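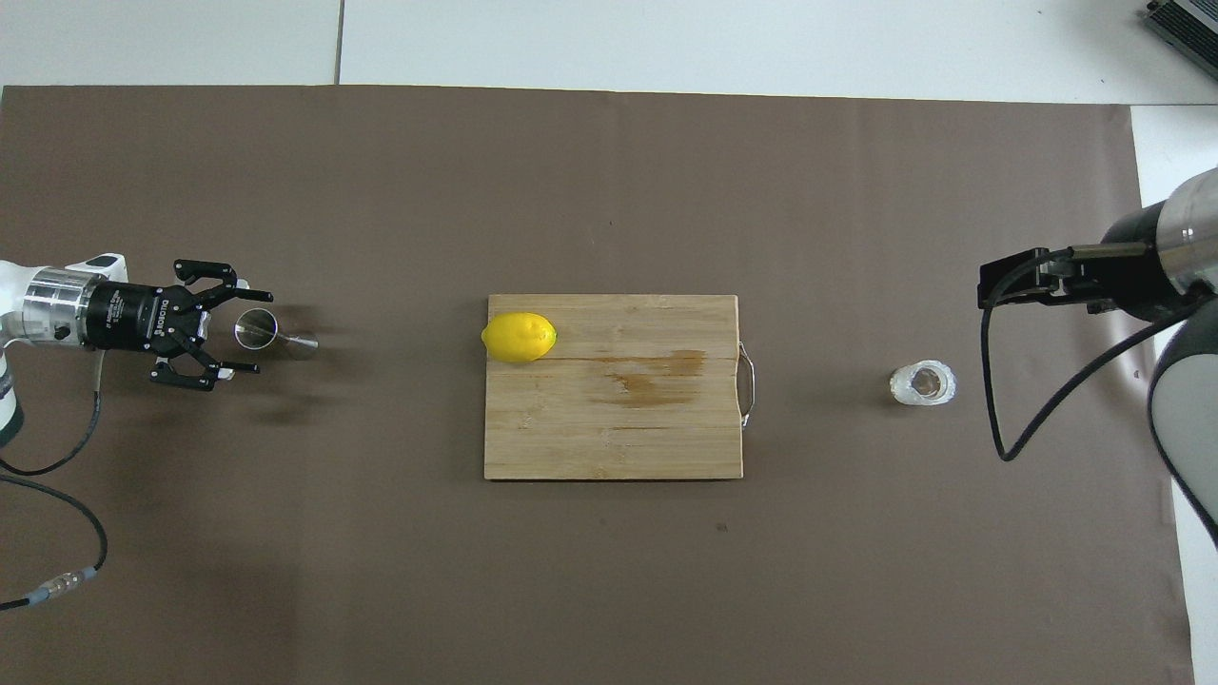
*Zitrone auf Bambusbrett.*

## Zwei Euro für nichts: das Becherpfand und wir

Gindum, August 2022

Seit das Gassenfest in Gindum auf Mehrwegbecher umgestellt hat, besitzt jeder Haushalt im Viertel eine Sammlung davon. Geplant war das anders. Geplant war, dass man seine Limonade austrinkt, den Becher zurückträgt und mit zwei Euro in der Hand nach Hause geht. Viele sind stattdessen mit dem Becher in der Hand nach Hause gegangen und haben ihn dort zu den anderen gestellt.

Der Spüldienst Plenis, der das System bei uns betreut, hat uns die Abrechnung geschickt. 2.926 Becher sind an den beiden Festtagen über die Theken gegangen, wobei jede Füllung einzeln zählt. Wie viele davon heute in Küchenschränken wohnen, geht aus dem Papier leider nicht hervor, da hat Plenis eine Spalte "Schwund/Sonstiges" angelegt, und in dieser Spalte steht ein Strich. Wir haben nachgefragt. Man werde das klären, hieß es. Der Strich steht dort weiterhin.

Am meisten Diskussion gab es wie immer um die Limonade. Der Stand von Gachanja presst frisch, das dauert, und die Schlange reichte am Abend bis vor die Apotheke. Wer vorne angekommen war, erfuhr dann, dass er seinen gebrauchten Becher nicht einfach nachfüllen lassen darf. Er muss ihn abgeben, bekommt zwei Euro zurück, zahlt zwei Euro und erhält einen frischen. Hygienisch lässt sich dagegen wenig sagen. Buchhalterisch ist es ein kleines Theaterstück, das am Samm­elpunkt neben der Bühne mehr Zuschauer hatte als die Bühne selbst.

Das Café Mullton hatte sich für einen eigenen Weg entschieden und Kaffee in Porzellan ausgeschenkt, ganz ohne Pfand, auf Vertrauensbasis. Es fehlen neun Tassen. Das Café hat darum gebeten, dies ohne Kommentar abzudrucken, und daran halten wir uns - fast.

Bleibt die Frage der Deckel. Für die Becher gibt es Pfand, für die Deckel keines, obwohl sie genauso zurücksollen. Ein Deckel ohne Pfand ist offenbar ein Geschenk. Man findet sie inzwischen als Untersetzer auf Balkonen, als Futterschälchen und, in einem Fall in der Uferstraße, als Abdeckung für einen Briefkastenschlitz. Plenis schlägt für nächstes Jahr 50 Cent pro Deckel vor. Das hieße: zwei Euro für den Becher, 50 Cent für den Deckel, dazu die Limonade, und wer an der Kasse mit einem Hunderter zahlt, muss sehr freundlich lächeln.
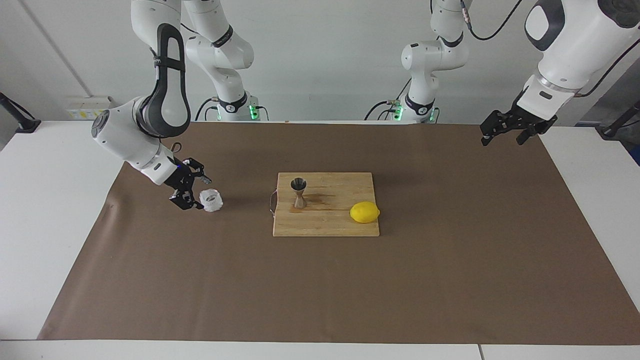 Aus der Leserpost kam dazu der Einwand, ein Deckelpfand mache alles nur schlimmer: Dann müsse man am Rückgabetisch zwei Dinge suchen, die Kinder hätten immer nur eines davon noch, und am Ende stehe man mit Kleingeld da, das am Bratwurststand keiner haben wolle. Deckel ganz weglassen, lautet die Forderung, man sei schließlich auf einem Fest und fahre damit nicht über die Autobahn.

Dagegen sprechen die Wespen, die im August bekanntlich ebenfalls Limonade trinken und sich an keine Pfandregelung halten. Gachanja möchte die Deckel deshalb behalten, wenigstens für die Kleinen. Vermutlich läuft es auf Deckel nur auf Nachfrage hinaus, ohne Pfand, mit strengem Blick.

Bis dahin gilt: Wer noch Festbecher zu Hause hat, kann sie bis Monatsende im Mullton abgeben. Die Kiste steht links neben dem Eingang. Ausgezahlt werden zwei Euro pro Stück, Risse und Filzstift bitte vorher anmelden. Deckel nehmen wir auch, dafür gibt es einen Händedruck. Und falls sich zwischen den Bechern zufällig eine Kaffeetasse findet: einfach dazustellen, es schaut gerade niemand hin.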